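Picking cell meeting, July
Notes by Randa Dabbas

Present: Heidrun Zaugg, Tarcísio Fagundes, Konrad Kaczorowski, me. Heidrun Pfister sent apologies, so every "Heidrun" below is Zaugg.

1. The protective stop

We spent most of the hour on this one. Konrad took us through the log for the Trerneo run: the arm stopped at pick 166 out of 225 with the gripper low in the bin. He thinks the hose snagged on its way round the wrist. Tarcísio isn't convinced and blames the grasp planner for going in too close to the wall (they went back and forth on this for a good while, and I stopped typing). Nobody was hurt and nobody was near the arm.

We all walked over to look at the cell before going on.

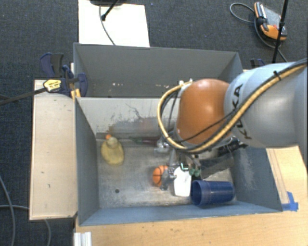

KUKA arm over the front bin, gripper beside the small basketball.

Heidrun's worry is that big hose loop by the orange joint. She wants it shorter and tied in 2 more places, and I'm with her! Konrad warned that if we go too tight it'll pull when the wrist turns, so he'll jog it slowly through the full range first, at reduced speed.

2. Restarting after a stop

Tarcísio owned up to restarting without calling it out. We agreed that whoever holds the controller says so out loud and waits for an answer. I'd also like the cables on the floor moved out of the walkway, please, I nearly went flying in the spring.

3. Actions

Konrad: hose check, then write to Palitix about a shorter one.
Tarcísio: replay the last picks with a bigger wall margin.
Heidrun: restart rule, one page, up by the door.
Me: floor cables, and fill in Heidrun Pfister.

No full-speed runs until Konrad's check is done. We finished at 11:40.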